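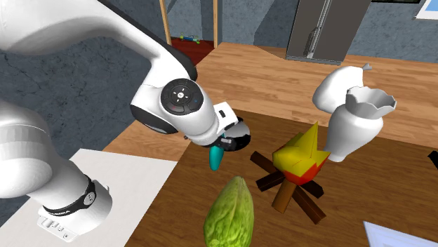

Taltgate Rugby League Club started with a borrowed ball, a sloping field and a notice that Kosmas Alexiou pinned up at the bakery where he worked. He had grown up watching the game on television with his uncle and couldn't understand why a town this size didn't have a side of its own. Enough people turned up on that first wet evening in November to play touch across half the field, and most of them came back the next week, which surprised Kosmas more than anyone!

These days we have 61 registered players and run 8 teams, from the under-sevens (who mainly chase each other) right up to the open-age men and women. Home games are played at Skodeck Park, where we finally have proper drainage and a grandstand that seats 800 – a bit squashed if the visitors bring their families, but we manage.

Hauwa Onuoha coaches the women's side and looks after the junior program as well. She came to us from track and field, and she'll talk to you about running lines for as long as you care to listen. Gerasimos Zervas has the men's team and has played nearly every position for the club at one time or another, mostly in the front row, where he says the conversation is better.

You don't need any experience to join. We have boots in most sizes in the clubhouse closet, and we'll teach you how to tackle safely before you go anywhere near a match. Training starts at 6:30 p.m., and there's usually soup afterward.

If you'd like to come along, ask for Valeriano Vallejo at the clubhouse door. He'll find you a jersey and probably tell you about the 3000 miles of away trips he has driven in the club van.

Recent posts
Winter training times
Under-twelves win at Nikolaidis Field
Meet our new hooker
Boot swap returns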